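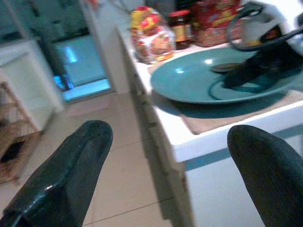 A white countertop and cabinet front. Photo: Vesetti

Vesetti to open Stondholm showroom in June

STONDHOLM, March 27, 2025 – Kitchen maker Vesetti will open a showroom at 661 Palamarchuk Street in June, the company said today. It will be the firm's second retail location.

The store will carry the full Pistine line of cabinets and countertops, plus sinks and faucets from other suppliers. Customers can book a free planning session of up to 2 hours. Walk-ins are welcome on weekdays.

"A lot of our orders already come from Stondholm, and those customers have been driving a long way to look at samples," said Hanna Demchenko, head of retail at Vesetti. "We wanted a place closer to them."

Hiring for sales and design jobs is under way – applications are open on the company's website.

Press contact: Vesetti press office, ext. 716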